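Countertop microwaves in shared kitchens: speaker notes
Session 5, Evitby, 17 slots booked, start at 10 a.m.

Slide 1. Title
Introduce self (Henrik Albers, Dakutthorpe housing services). Mention that Waltraud Grube has the handout and will take the sign-up sheet round at the end. Phones on silent.

Slide 2. Scope
Countertop units only. Built-ins are covered in Lutz Kasten's talk after lunch. Do not take questions on extractor hoods.
Our sample: 2340 kitchen inspection reports from Dakutthorpe and Poso. The reports note placement, condition and cleaning. They do not record brand consistently, so no brand comparison today.

Slide 3. Placement
Main point of the talk. Spend time on it.
Read the manual for clearances. They differ between models, and the figure for the top is often larger than the figure for the sides. Find the vents first. On some units they are on the side, on others at the back or top.
Common finding in the reports: the unit was placed correctly at installation and the space around it filled up later. Bread bins, paper towels, plants, mail.
Decorative items beside a unit are acceptable if they stand outside the clearance and nothing hangs over a vent. Artificial stems and leaves count as an obstruction in the same way as a dish towel. Check the height of the arrangement as well as the footprint of the vase.
Pause for objections. There will be one about holiday decorations.

Slide 4. Controls
Two-dial units: one dial for power, one for time. Confirm which is which on the model in front of you, as the order varies.
Short times are hard to set on many mechanical timers. Turn past the mark, then back. Hannelore Lindemann measured this at Poso and will send her table on request.
Empty running: do not leave the timer turned with nothing inside. Keep a cup of water in the unit if residents tend to bump the dial.

Slide 5. Door and labels
Check door, hinges and seal at every visit. If the door is bent or does not close flush, take the unit out of service and tag it.
Warning text stays readable. No stickers, magnets or tape over it. Wipe with a damp cloth; solvent cleaners can lift the print.

Slide 6. Cleaning
Unplug. Bowl of water, 2 minutes, leave the door shut while it stands, then wipe. Turntable and ring go in the sink. Dials: dry cloth only.
Skip the Panyasiri case if running late.

Slide 7. Questions
Rosemarie Rathjen sent one in ahead. Put it up first, then open the floor.

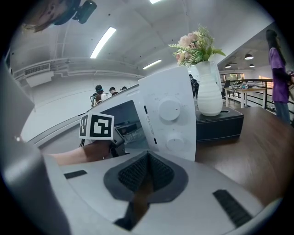 Can a vase of artificial flowers stay next to the microwave?
It can stay if it is outside the clearance given in the manual and the stems and leaves are kept away from the vents and the door swing.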